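About Prurley

Prurley makes plain, unscented skin care for people who work with their hands. We sell hand cream, a heavier balm for cracked skin, a face lotion and a lip salve. All four are made in one building in Clodby, and the office is upstairs from the filling room.

The company was started by Rommel Sarmiento, who had spent 15 years laying tile and could not find a cream that did not smell like a flower shop. The first batches went to other tilers and to a garden center in Avulwood, which still stocks the balm next to the gloves. We opened the Clodby building on 23rd January with 2 staff and a secondhand mixer. The mixer has since been replaced.

We keep the recipes short. The hand cream has not changed apart from the preservative, which we switched when our old supplier closed. Our oils come from Tolentino, a family firm that also does our lab testing on the finished cream. Every batch is held until the results are back, so an item may sometimes show as out of stock when it is sitting in our storeroom.

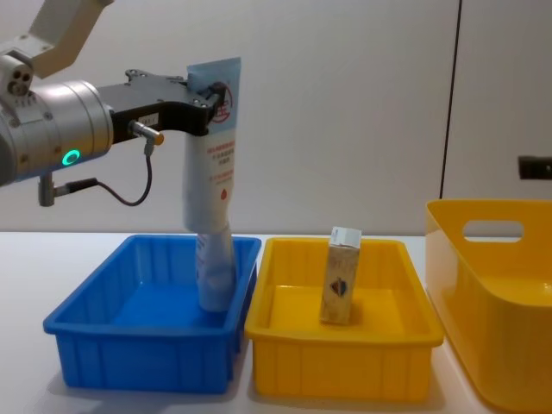
Most of our orders come from small shops, plant nurseries and building supply stores. We now supply around 200 of them. Trade accounts have no minimum order after the first one, and new stockists can ask for a sample pack of the full range.

If you bought from us directly and the product does not suit your skin, you can send it back within 90 days, opened or not. Please include the order number. Refunds go to the card you paid with.

The building is not open to the public for most of the year, but the counter at the front sells single items every morning until noon. We close for a week in May for cleaning and repairs, and orders placed during that week are sent when we reopen.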